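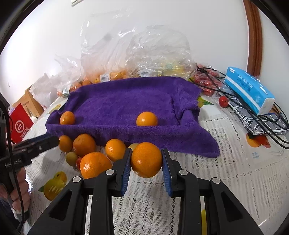

**How long do oranges keep once you get them home?**

Up to a week in a bowl on the counter and three to four weeks in the refrigerator, as long as the skins are sound and they aren't shut up in a plastic bag.

I got a version of that answer from three different people at the Fendinero open day, and the versions agreed closely enough that I've put it at the top. The rest of this is my report of the day for those who couldn't make the trip. Fri 3 March is in the middle of the late orange season there, and they open the place to visitors once a year.

## Getting there

Fendinero is on the county road between Sustdale and Loltow, closer to Sustdale. The sign is small and on the left if you come from the Loltow side. I missed it and turned around at the feed store. Parking is on grass next to the packing shed. It had rained in the night and the lower end was soft, so park near the fence if you go next year. The open day starts at nine and the last walk goes out at two. Admission is free. There is one restroom, behind the shed.

I arrived at a quarter to ten and signed in at a desk inside the shed door. They hand you a paper map, which is out of date. The young block on the east side isn't on it.

## The grove

Gianni Morelli led the ten o'clock walk. He manages the trees and has been at Fendinero for 16 years. The grove has 527 trees, nearly all of them oranges, with a short row of lemons along the house. The older trees are navels, and those were mostly picked by the end of February. What was still hanging was a later variety, smaller, with more seeds and more juice.

He showed us how they pick. The fruit is clipped with short-bladed clippers, close to the button, and goes into a shoulder bag. Pulling can tear the skin at the stem, and that is where mold starts. He clipped a few and passed them around, then pulled one so we could see the difference. A woman in front of me asked about color. Gianni said a late orange can turn a little green again around the stem if it hangs in warm weather, and it is fine to eat. He goes by weight in the hand and by cutting one open from each side of the tree.

We also looked at the irrigation lines and the frost fans. The fans ran on two nights in February. I didn't follow everything about the pump, which was replaced last fall, but the people next to me were growers and they stayed behind to talk about it.

The walk took fifty minutes. Wear boots. The ground between the rows isn't mowed at this time of year.

## The packing shed

The line was a Munteanu, secondhand, bought from a packer who was closing down. It washes, brushes, dries and sizes. It ran for a short stretch at eleven and again at one so visitors could watch. It's loud, and they give you foam earplugs from a box by the post.

After the sizer the fruit drops into bins by diameter. The biggest go to gift boxes, the middle sizes to stores, and the smallest to juice. Anything with a soft spot is pulled off by hand before the washer. Scarring from wind or branches doesn't matter for juice, and a lightly scarred orange is sold at the shed as a second.

They had 143 boxes stacked for pickup that afternoon. The cold room was open to look into, but we were asked not to go inside.

## Handling and sorting at home

The part I liked best was the talk on household fruit, given by Vasiliki Sfakianakis. She used to teach home economics in Loltow and now does the preserving for the farm shop. The tablecloth was white lace with printed fruit on it, lemons included, and there was a purple towel bunched up at the edges to make a low rim. Some of the oranges sat on the towel and others directly on the cloth.

I copied down most of what she told us:

- Go through the oranges when you get home, and again every few days. Pick up each one and feel it on opposite sides. A soft patch usually shows to the fingers before it shows to the eye.
- Use the soft ones first. Throw out any with mold, and wipe the ones that were touching it.
- Don't wash them until you are going to use them. If they do get washed, dry them completely.
- A towel with the edges folded up works as a tray. It stops them rolling and it can go in the wash.
- Keep them in one layer if there's room. If not, put the firmest at the bottom.
- In the refrigerator, use the drawer or a mesh bag.
- Take them out an hour before juicing. They give more.

Someone asked about freezing. She freezes the juice and the grated peel, and segments for cooking, but not whole oranges, which come out mushy. Someone else asked whether wax on store fruit should be scrubbed off before grating. She uses warm water and a brush, and at Fendinero they don't wax.

Her marmalade recipe was on a printed sheet. I have a copy and can send it to anyone who wants it. It uses the late oranges plus two lemons and takes two days with the overnight soak.

## Lunch and the shop

There was a soup stand and a table of baked goods run by the Sustdale school. I had lentil soup and a slice of orange cake, which was a little dry. Coffee was gone by noon. Seating is at long tables on the south side of the shed and it fills up, so eat early.

The shop takes cash and cards. A box of seconds was $16, and I bought one. Marmalade, candied peel and juice were also for sale, and the juice has to be kept cold on the way home, so bring a cooler. They printed 200 tickets for the gift box drawing and were sold out before I got to the desk.

## For next year

The date is usually posted at the end of January on the board at the Sustdale post office and in the shop. Groups of more than eight should call ahead so they can be split between walks. The grove walk isn't suitable for strollers or wheelchairs, but the shed floor is level concrete and the talk is held indoors.

I'd go to the ten o'clock walk again, then straight to the line at eleven, and eat before the talk. I left at half past two with the oranges on the back seat.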